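Plan vasque en marbre noir : vous rangez quoi dessus ?
Forum Salle de bains > Aménagement

mirabelle_27
Bonjour à tous ! On a enfin notre plan en marbre noir veiné de blanc, avec la vasque rectangulaire blanche encastrée par-dessous, et je suis ravie du résultat (mon mari un peu moins, il voulait du clair).

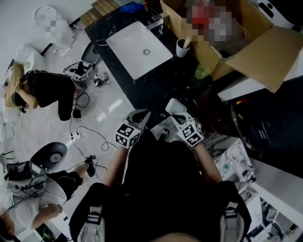 Mon souci, c'est que tout finit dessus : le gobelet, le chiffon, les cartons pas encore vidés... Et puis le calcaire, quelle horreur sur du noir ! Vous faites comment, vous ?

Rorkero
Chez moi, règle simple : un gobelet près du robinet et rien d'autre. Le reste dans un tiroir. Pour le calcaire, raclette après chaque passage, 4 secondes.

tatie_grurik
Un coup de vinaigre blanc dilué et ça brille !

Rorkero
Surtout pas de vinaigre sur du marbre !! L'acide attaque la pierre, tu auras des taches mates. Savon noir, eau tiède, on essuie.

tatie_grurik
Je le fais depuis 17 ans et mon plan va très bien, merci.

Bongani Venter
Le tien est peut-être en granit, tatie, ça supporte mieux. Sur du marbre je suis d'accord avec Rorkero. J'ai bousillé un coin du mien en décembre avec un anticalcaire, le marbrier m'a demandé 444 euros pour repolir. J'ai mis un porte-savon dessus...

tatie_grurik
Bon, je vais vérifier la facture.

mirabelle_27
Ouf, j'allais sortir la bouteille ! Donc savon noir et raclette. Et pour les planches en bois clair, au bout du plan, ça craint ou pas ?

Bongani Venter
Si c'est sec dessous, non. Moi je les mettrais quand même ailleurs, le bois boit la moindre goutte.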